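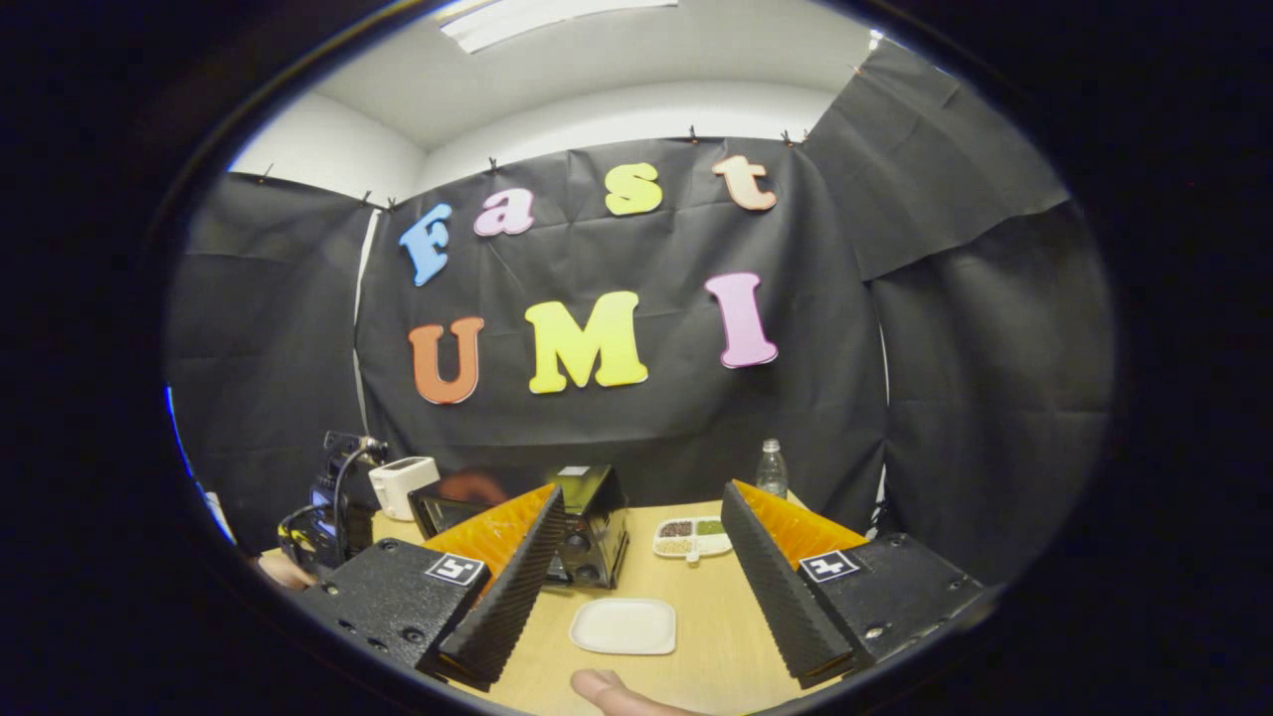 Reading time: 4 min

Hi Thulani,

You asked for something short on how the breakfast corner is coming along and I'm going to fail at short, so get a coffee. I've split it into what's done, what isn't, and what I've spent, and you can skip to the money if that's all Skallier wants to see.

The big news is that the back room at Fikura looks like a place now! When you came by in July it was four scuffed walls and a stack of chairs. We've hung black fabric across the back, held up along the top with little black clips, and it has changed the room more than the paint did. I'll admit it's wrinkly. Hendrik Molefe wants to take it all down and iron it, and I've told him he's welcome to, on his own time, with his own iron. There's more of the black draped down from the corner on the right side, and I keep going back and forth on whether that piece should stay. It does make the corner feel cozier, but it also makes it darker, and the ceiling panel only does so much. Tell me what you think when you're next here.

The foam letters are up on the fabric too, so the name is on the wall at last. "Fast" on top in blue, pink, yellow and orange-ish, and "UMI" under it, bigger. They sit a bit uneven. I did try a string line for the first few and gave up, and I like them better this way (the kids' group will like them better too, I'm sure of it). If Skallier would prefer them dead straight it's an hour's work, so just say.

The table is the pale wood one from Gultlow, and I'm very pleased with it. It's big enough to put a small appliance and the grain tray toward the back and still have space for a plate in front. We went with the small square white plates with the rounded corners. They wipe down fast and they stack in the cupboard without that horrible leaning tower we had with the old round ones.

About the grain tray, which I know was the part of the plan you were least sure of. It's a white tray with compartments, and we fill each one with something different: dark brown beans, something green, something pale. The point is for people to look at and handle things before we talk about cooking them, and at the first tryout they went straight to it before I'd even said good morning. One lady from the Msimang side knew a way of doing brown beans that I'd never heard of and ended up running half the session for me. I'd like to put her on the schedule properly. We only put out small portions, so it costs next to nothing to keep going.

We've done 8 tryout mornings so far and had more than 70 people through, counting the ones who came twice. That's better than I told you to expect. The mornings that went badly were the ones where I tried to fit in too much. Two topics is the limit, and I've rewritten the plan that way.

Now for what isn't done. The shelf for the dry goods is still not up, and that's on me. I measured it wrong, had to send the brackets back, and the new ones haven't come. Until then the bags live in a crate in the hall, which is fine but ugly. The recipe cards are written but not printed. Hendrik has read them and says I use the word "lovely" too much. I've also done nothing about the sign for the front door, so newcomers are still wandering into the office next door and asking for breakfast. I apologized to them with a loaf of banana bread.

Money: since the last report I've spent 192 on the room, and that covers the fabric, clips, foam letters and plates. The table was in the earlier figure. I'm under what we set aside, and I'd like to move what's left over to the recipe cards so we can get them on thicker stock. The thin ones won't last a week near a kitchen. Could you let me know if that needs a form or if an email from you is enough?

Next up is the shelf, then the cards, then the door sign, in that order unless you tell me otherwise. I'd also like you to come and sit in on a morning. Bring someone from Skallier if they're curious, we have plenty of plates.

Receipts are in the brown envelope I left at your front desk.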